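3.2 Hand-held unit: setup and upkeep

All garment folding demonstrations were collected with a pair of Sarndale hand-held grippers. Each unit has a black body plate with two round lenses set side by side and two yellow fingers mounted forward of it. A label with a QR code and a number sits near the bottom edge of the plate, and the logging software uses that code to tie every recording to a single gripper. Left and right units were never swapped during a session.

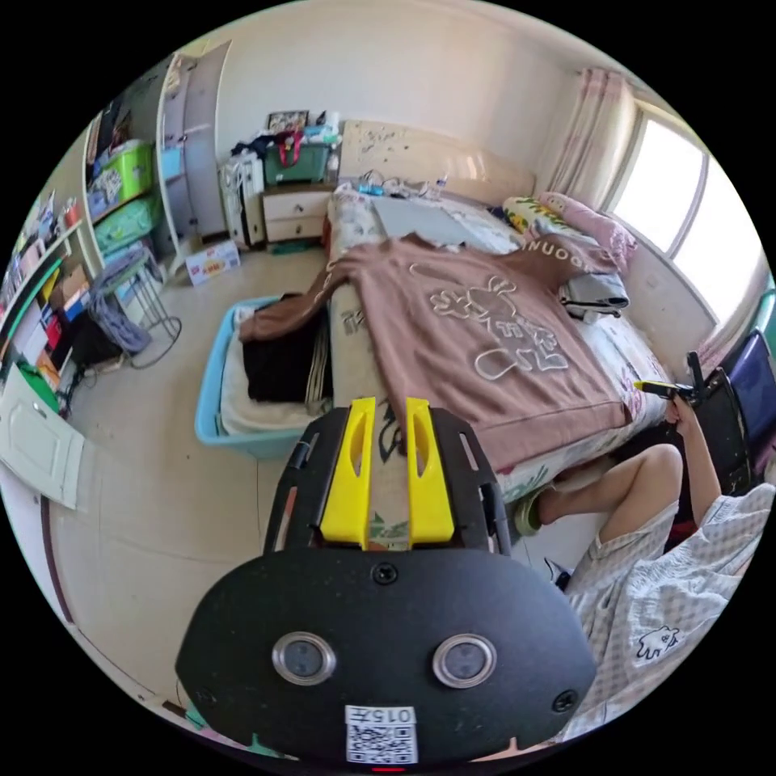
Before each session the operator closed the fingers fully and zeroed the opening in the Ravau logging tool. The fingers were then opened and closed 5 times, and the zero was checked again. If the second reading did not match the first, the finger mount was retightened and the procedure was started over. Lenses were wiped with a dry cloth. Dust on the body was left alone unless it had reached the silver rims.

Sessions took place in furnished homes, with garments spread on a bed. The operator held one gripper in each hand and worked from the side or foot of the bed. Lighting was left as found, and furniture was moved only where it blocked the operator's arms.

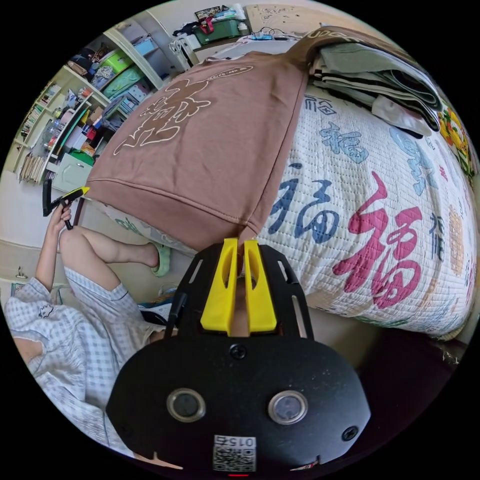
The fingers wear faster than any other part. Thick sweatshirt fabric pulls them sideways when a hem or cuff is lifted, and the play that results shows up as drift in the recorded opening. We inspected the fingers every 240 grasps and replaced them at 500, whatever their condition. A worn pair was removed from service early if its tips no longer met along their full length.
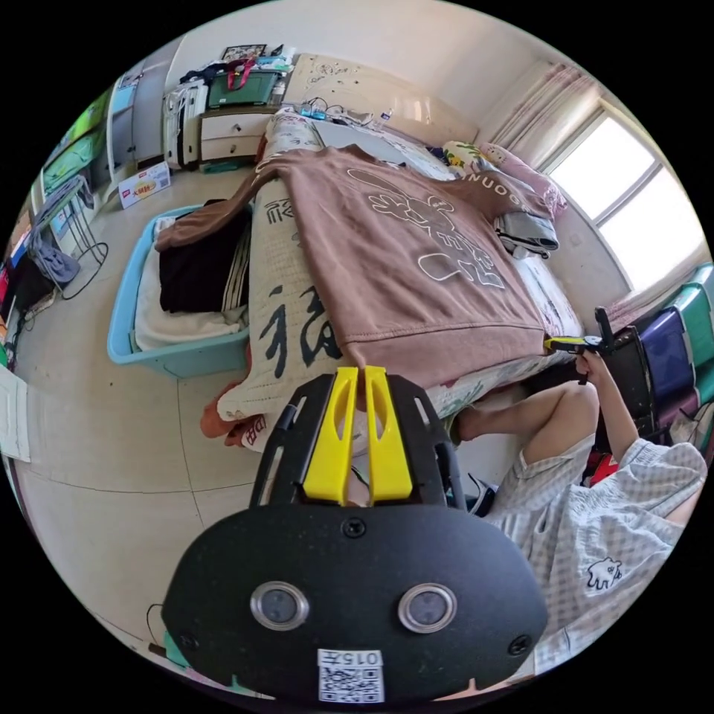 Figure 4. Two-gripper collection on a bed. The second gripper holds the lower edge of a brown sweatshirt.

Screws on the body plate were checked with a hand driver at the end of the day. We stopped using thread locker in June, after it made lens changes slow. Recalibration of the lens pair followed any removal of the plate and used 215 views of the Fukuda target board. 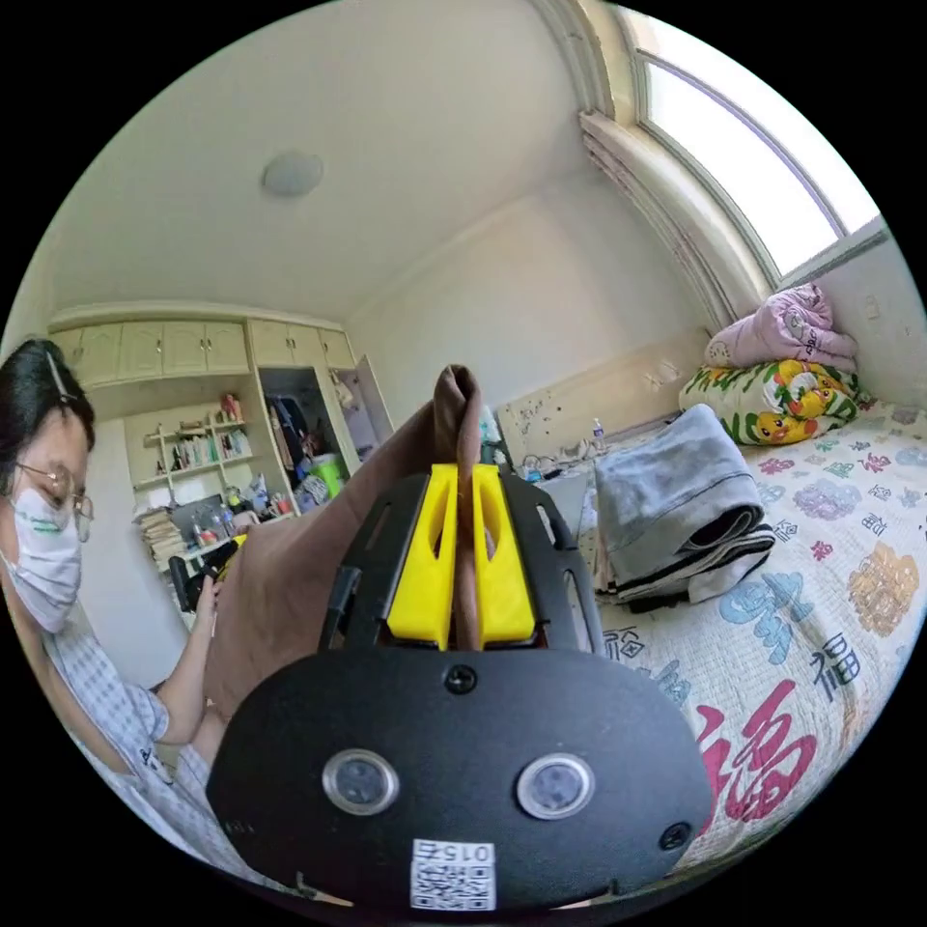 Recordings made between a failed zero check and the last good one were marked and kept out of the Plalidley training set. They remain in the raw archive with the original unit number attached.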